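Havesstead Toy Library – progress report to the Popescu Fund, April

Thank you again for your patience over the winter, and for the kind note that came with the second payment. We have had a busy spell at Zostdale, with over 80 families now borrowing, and the pretend-shop corner is very nearly finished. 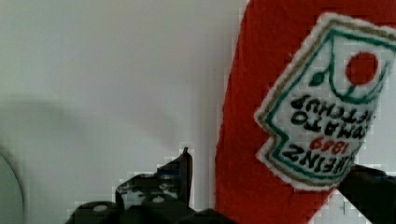 Sorting the soft toys for the shop took longer than we had planned, as every seam and patch had to be gone over by hand. We chose pieces with plenty of stitching for small fingers to explore – the red plush ketchup, for one, has its tomato and the word HEINZ embroidered on the label. Seven toys still need mending, and the shelves from Wolel should be with us by May.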